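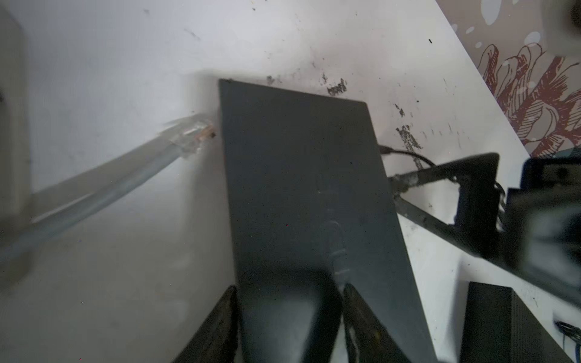
I have been fishing the same stretch of harbour wall for most of my adult life, and I've reached the age where I think my opinions on it ought to be written down. So, the harbour people want to bring in a day ticket for the wall at Duka, and everyone I fish with is furious. I'm not. I think we should pay it and say thank you.

Go down there on a warm Saturday when the mackerel are in and you'll see why. There are lads with feathers swinging over each other's heads, there's line wrapped round the ladder, and somebody always leaves a carrier bag of guts to cook in the sun (the gulls do their best with it). Last October I pulled over 1000 yards of old mono out of the weed by the steps. I wound it onto a spare spool and measured it, because I'm that sort of person, and my wife wouldn't let it in the house.

The ticket they're talking about is 3 pounds. That's less than a packet of frozen squid! I've lost more than that in one cast, leads and all, on the rough ground off the end. If the money pays for a line bin that gets emptied and a light over the steps, I'll hand it over with a smile. The steps at Duka in the dark, with a rod bag and a bucket, are no joke when the tide has just come off them and left that green slime behind.

What does worry me is where the money goes. They brought in a ticket at Ovden two years ago and you'd struggle to find anything there to show for it, apart from the ticket machine. So I'd want it in writing that wall money stays on the wall. And kids should go free, full stop. I caught my first pollack with a borrowed rod and a bit of ragworm somebody gave me, and I wouldn't have been there at all if there'd been a gate and a man with a card reader.
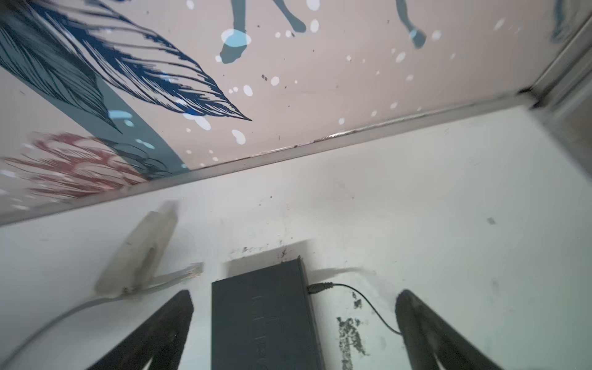
Youssra Amrani thinks I've gone soft. The wall was free for her grandfather and it should be free for her, she says, and once you let them charge 3 pounds it'll be 5 by next summer and a members' club after that. The litter could be sorted with a couple of fines and a bigger bin.

I don't think she's daft, and we've had this out over a flask more than once. But I've been hearing about fines and bigger bins since I had hair, and we still have the one bin, with the lid missing. Meanwhile the bass are getting smaller and people are keeping them anyway – I saw one go in a bucket in May that wouldn't have covered a dinner plate. Somebody being paid to walk up and down with a tape measure would put a stop to that quickly enough.

Anyway, the meeting's at the sailing club and they do let anglers in. I'll be sitting at the back, so come and shout at me there if you like.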